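How Do You Test a Robot's Grip?

A gripper is the part of a robot arm that holds things. The kind tested at the Ulus workshop has 2 fingers that open and close in a straight line. A motor moves them, and a controller tells the motor when to stop.

A paper cup is a useful test object. Squeeze it too hard and the wall bends. Squeeze it too gently and it slips.

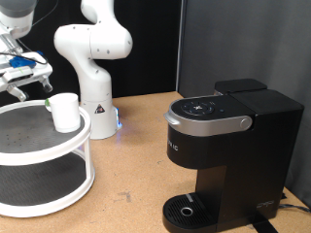
To compare two grippers, change one thing at a time. Keep the same cup, the same arm and the same starting point. The Prekport gripper gets 15 tries, then the Fehr gripper gets 15 tries. Each drop or dent — even a small one — goes in the results table.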